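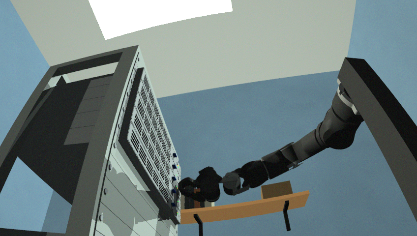
Kendport Allotment Society, minutes of the meeting held March 2022. The minutes of the last meeting were agreed. Jintana Phetsri reported on redecorating the hut – members liked blue walls with a wooden wall shelf, as shown, and the shelf would take the seed catalogues. Paint to be priced by April.

Water: the Harkley side lost pressure again. The bill came to £443. Plots 3 and 17 need new taps.

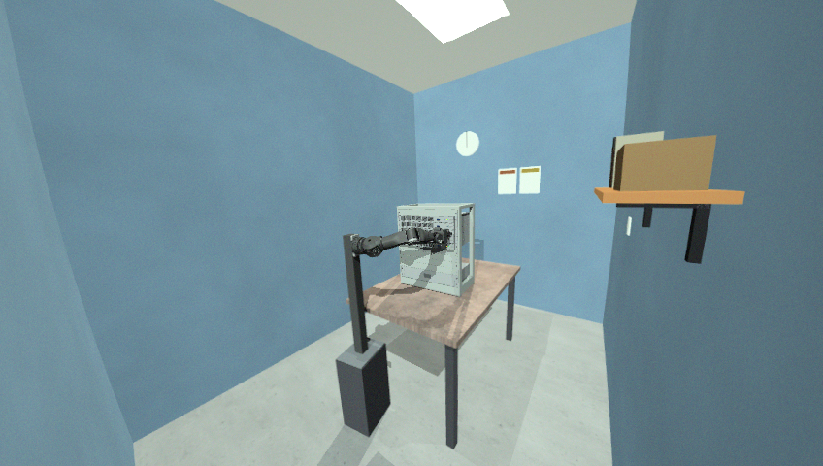 The stopcock will be checked before any taps are ordered. Rents stay as they are. The waiting list was read out and two plots offered.

Next meeting in April.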